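Home | Projects | Tools | Members | Workshop Hours | Archive

Two Fingers and a White Table: Maureen Wragg on the Bainbridge Arm

Maureen Wragg keeps the build log for her arm in a ruled notebook, one fault to a line. When we met at the Bainbridge shared workshop in September she was on line 207. "Most of those are cable faults," she said. "I count a connector as a cable."

Wragg spent most of her working life setting up bottling lines and has been building the arm in the evenings, partly in her garage and partly at the workshop, where the larger bench and the drill press are. She calls it the Sutov, after the street the garage is on. It is a single arm with a parallel gripper, two black fingers, and one camera at the wrist. A second camera sits higher up, at head height, and looks over the whole table.

The first version had only the high camera. She ran it that way for most of a winter.

"The high view tells you what is on the table and about where," she said. "It doesn't tell you where your fingertip is to the last few millimeters. The arm blocks its own work. You reach in and the thing you want goes behind your own hand."

Adding the wrist camera fixed that and brought other trouble. The bracket sat in the path of the cable bundle, so at certain wrist angles the bundle pulled the camera off its aim. She re-routed the bundle twice, then moved the bracket. The current bracket is the 10th. It is held by two screws and a dowel pin, and she now checks it with a square before each session.

"Version four was the best looking. It flexed."

The fingers have had a simpler history. The first set was straight-sided with flat tips, good for boxes and poor for anything lying low. The present set is angular and narrows toward the tip, so that a finger can get down beside a flat object without pushing it. Each finger is fixed with screws, and she can change a pair in a few minutes.

I asked about wear. She said the tips scuff and she leaves them alone until the scuffing affects the grip.

"People want to sand them. If you sand them you have changed the length, and then your calibration is off by whatever you took away. I would sooner have ugly fingers that are the length I wrote down."

Her test objects come from a plastic crate under the bench. She picks them for how they behave in a grip. A hard cylinder is the easy case, she said, and a cube is nearly as easy if it is square to the fingers. Mesh is the hard one. It gives, it springs back, and its outline is different every time it is put down, so a stored picture of it is of little use. A wedge is awkward in another way. Its sides are not parallel, and two fingers closing across it at the narrow end tend to squeeze it out backward.

"With a wedge you want to be well back from the point," she said. "The planner liked the point. The point is thin, and it had been told thin was good." 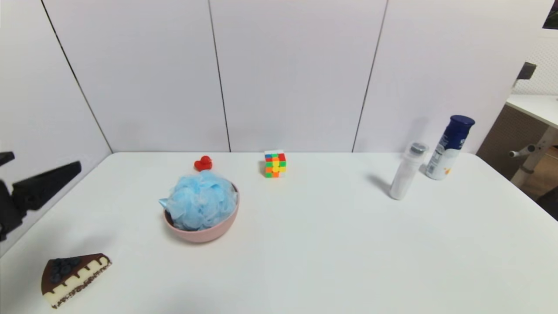
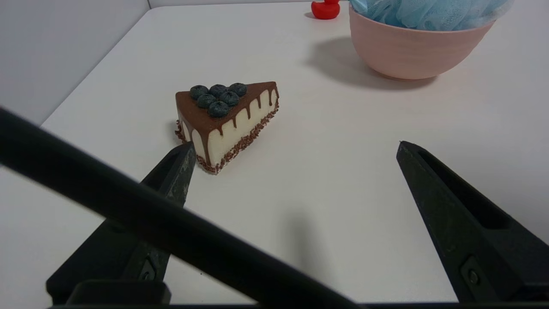
The test table from the head-height camera (first) and from the wrist camera (second), with the toy cake slice in both.

The planner is the program that proposes where to close the fingers. Wragg did not write it from nothing. It began as a small package called Iltberg that another member had used on a sorting bench, and she has replaced it a piece at a time. What remains of the original, she said, is the part that reads the settings file.

Her main change was to score each proposed grip on the angle between the two faces the fingers would touch. If the faces are far from parallel, the score drops. The change took an evening to write. Finding out why it had no effect took three weeks. The score was being worked out correctly and then overwritten by an older score with the same name.

"That's line 140-something," she said. She did not look it up.

Color has mattered less than she expected. Her early plan was to find objects by color alone, and on a white table that works for a red object or a dark blue one. It works badly for a white object on a white surface, where the shadow is often easier to find than the thing casting it. She has kept the white top all the same. A dark top hid the fingers, which are black, and she needs to see them in the wrist view to check that they are opening to the width she asked for.

Shadows have their own section in the notebook. The gripper throws one on the table below itself, and for a time the program treated it as an object and planned around it. She tried moving the lights, then tried more lights, which gave her several faint shadows in place of one dark one. In the end she had the program ignore any flat dark patch that moves when the arm moves.

"It's crude. If I had a flat dark object stuck to the arm it would ignore that too. I don't have one."

The workshop has a written rule that no arm runs under power without a person at the stop button, and Wragg's button is on a long lead so she can stand at the end of the table. She also limits the closing force in the motor controller itself, separately from the main program. The limit was set with a kitchen scale held between the fingers.

Parts came from several places. The bearings and belts were bought new from Nultham, a supply counter two towns over. The base plate was cut from a scrapped machine cover with 1866 stamped on its back, a part number as far as she can tell. Two of the motors are second-hand. One of those has a slightly rough spot in its travel, and she has put it at the base joint, where she says it shows least.

I asked what was next on the list. She turned the notebook around so that I could read it. There were 3 open items: a strain relief for the wrist cable, a better way to store finger sets, and a word I took to be "backlash."

"It says 'bushings,'" she said. "But backlash is also true."

She expects to have the strain relief done first. The part is already drawn, and she is waiting for her turn on the drill press.

Contact the newsletter desk | © Bainbridge Shared Workshop | Back to top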